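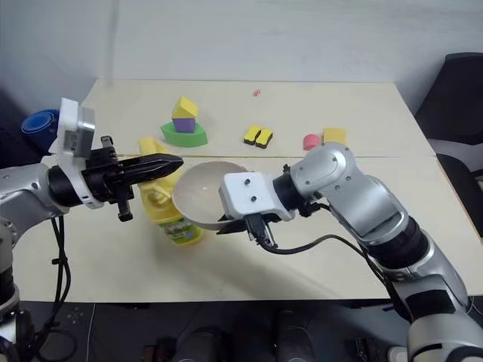 The purpose of this entry is to record the present state of the two-arm station at the shared workshop on the Khúc side of the building, and to set out the decisions that led to it. Several readers wrote after the previous entry to ask why the arms had been taken down from their first stand. The short answer is that the stand was too narrow. The longer answer occupies most of what follows.

The project is called Cludasside. It began as a single arm on a desk at home, where it remained until the noise of the supply fan became a matter of household discussion. It was then moved to the workshop, where members may keep one long-term build each, subject to renewal in November. A second arm of the same model was added, and it was at this point that the original stand ceased to be suitable. With both shoulders mounted on the same beam, each arm spent much of its travel avoiding the other. Any task in the middle of the table required one elbow to be raised so high that the wrist arrived at a poor angle.

The arms now stand apart, one to the left and one to the right, and meet over the middle of the work surface. The surface is made of two tabletops pushed together. I had intended to replace them with a single board, and I obtained a price for one, but the seam has caused less difficulty than expected. It runs straight across, parallel to the front edge, and it has become a convenient reference when the arms are returned to their starting positions. The one requirement is that the two tops remain level with each other. They are checked with a straightedge at the beginning of each session, and the feet are adjusted where necessary.

Each wrist carries its own camera in a white housing. The first housings were printed to a design of my own and were not satisfactory. The walls flexed, and a camera that moves by a small amount in relation to its gripper will produce errors that are very tiresome to trace. The current pair was drawn by Đạt Trịnh, whose experience in this area is greater than mine, and was printed on the Preko machine at the workshop. His design is heavier. It is also a good deal stiffer, and I have not had to repeat the camera calibration after an ordinary change of fingers.

The fingers themselves are long and tapered. They replaced a shorter set with soft pads, which held a block well but could not reach past the body of a bottle to anything standing behind it. The long fingers reach well and are less forgiving. A small error at the wrist becomes a larger one at the tip, and the closing force must be set with more care. I have kept the short set in a labeled bag and would advise others to do the same with any part that has ever worked.

The cables deserve a paragraph of their own. They account for more lost hours on this project than every software fault combined. The first arrangement used a tight sleeve from wrist to base. It looked tidy and it failed within 8 days, at the point where the sleeve bent over the second joint. The present arrangement leaves the cables in open loops beneath the wrists. This is less attractive, and visitors to the workshop have said so. The loops must be long enough to permit a full turn of the wrist and short enough to stay out of the fingers, and the correct length was found by trial. On the right arm I would still prefer a little less slack.
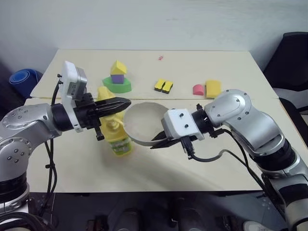 The software was reorganized during the same period. Both arms are now driven by one control program, which I have named Limomow, on one computer. Formerly there were two programs that exchanged messages, and each was capable of proceeding on the assumption that the other had finished. The new program keeps a single clock and a single list of positions for both arms. It refuses any movement that would bring the two grippers closer together than 50 millimeters unless the task has been marked as a shared one. That limit is a setting and may be changed, though I would ask anyone borrowing the station to consult me first.

Work at present concerns handling a bowl next to a bottle. The bowl is light and shallow, and its rim offers a clear place for the fingers. The difficulty lies in its tilt. A bowl held by one side of its rim will rotate between two fingers unless the grip is placed well, and the amount of rotation depends on the speed of the lift. The bottle presents the opposite problem: it stands securely, but it hides whatever is behind it from one wrist camera or the other, according to the approach. My notes contain 947 recorded attempts across all objects, of which the bowl accounts for the largest share. I do not propose to publish a success rate until the procedure has stopped changing from one evening to the next.

Foam blocks and sponges remain the preferred objects for any new routine. They survive being squeezed, they are silent when dropped, and they may be bought again without regret. A green block with a purple cube and a yellow roof on top of it is the stacking arrangement I have used most often. The triangular piece is the troublesome member of that set. Its sloping faces give parallel fingers very little to hold, and it must be taken by its flat ends.

Some matters are outstanding. The emergency stop is mounted on the left side only, and a second button should be fitted on the right before anyone else operates the station. The floor beneath the table needs proper cable covers. The wrist cameras disagree slightly in color, which is of no consequence for blocks and of some consequence for a pale bowl on a pale table. I have been offered a darker mat for the surface and have not decided whether to accept it — a change of background would mean repeating a portion of the recordings already made.

There is also the question of lighting. The ceiling fixtures at the workshop are switched by zone, and the zone above the table is shared with the bench next to it. After 4 in the afternoon the daylight fades and the wrist cameras adjust their exposure at different moments. Fixed exposure was tried and improved matters considerably. The values are written in the notebook kept with the station, together with the current gripper force settings for both arms.

Drawings for the camera housings will be posted with the next entry, once Đạt Trịnh has corrected the position of the two rear screw holes.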